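Chapter 7
Surface Finish and Reflected Light

7.1 Introduction

The light that reaches a work surface is only part of the light that reaches a worker's eye. The rest of the path depends on the surface itself: how much light it returns, in which directions, and with what change in color. Chapter 6 treated lamps and windows as sources. The present chapter treats floors, walls, ceilings and tabletops as secondary sources and develops the terms needed to specify them.

Two quantities are used throughout. Reflectance is the fraction of incoming light that a surface sends back, expressed as a number between 0 and 1. Gloss describes how strongly the returned light is concentrated near the mirror angle. The two are independent. A black piano lid has low reflectance and high gloss; a sheet of blotting paper has high reflectance and low gloss. Specifications that give only a paint color leave gloss undefined, and this omission is a common cause of complaints after a room has been refitted.

A perfectly matte surface is called Lambertian. Its luminance is the same from every viewing direction, and it is found by multiplying illuminance by reflectance and dividing by pi. No real coating meets this condition exactly. Most matte finishes approach it when viewed from overhead and depart from it at low viewing angles, where even a flat paint begins to show a sheen.
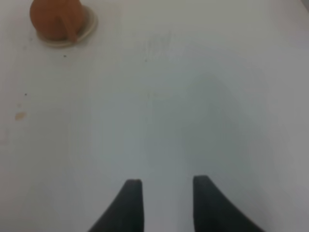

Why does a white matte surface seldom look evenly white across its full width?

The illuminance on it is seldom even. Light falls off with distance from the source, nearby objects block part of it, and walls add light of their own color. The eye discounts much of this variation, but a luminance meter records all of it.

Shadow edges follow from the size of the source. A small lamp gives a sharp edge; a large window or ceiling panel gives a wide band of partial shadow, the penumbra. The width of the penumbra increases with the size of the source and with the distance between the blocking object and the surface. Section 7.4 derives the relation for a circular source.

The worked problems in this chapter draw on a survey of the drafting rooms at Wudstead, carried out by Selma Janevski and Boonsong Tanasarn in August. Illuminance was measured on a grid with a spacing of 20 centimeters. The highest reading was 330 lux and the lowest was 200 lux, which gives a ratio of 1.65 to 1. Full tables are given in Appendix C.

Readers should be familiar with the inverse square law (Section 2.3) and the cosine law (Section 2.5) before going on. Section 7.2 defines reflectance for surfaces of mixed finish. Section 7.3 covers the measurement of gloss and the choice of measuring angle.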